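October, just past seven in the morning

Up before the magpies and straight out to the big metal bin, tea in hand! I've been itching to get at it all week. Two clean cloths, a bucket of hot water and the radio - bliss. The sheet still has grey-blue streaks and splatters all along the bottom half, but the orange clamps are a cracking colour and I love them. 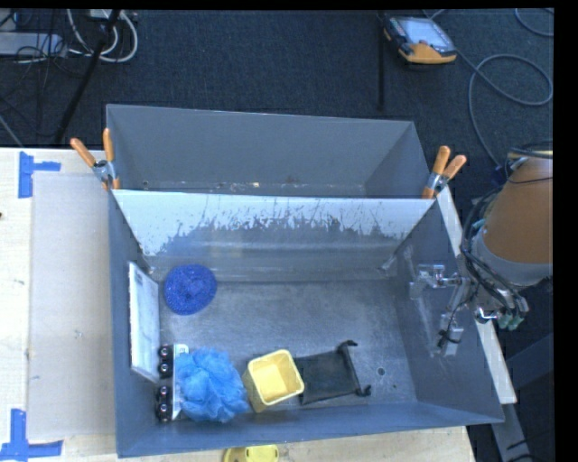
Gunvor reckons vinegar first and elbow grease after, and that I should let it soak until lunch before I go scrubbing anything. Fair enough, I'll give it a go. The blue loofah can have its turn this arvo!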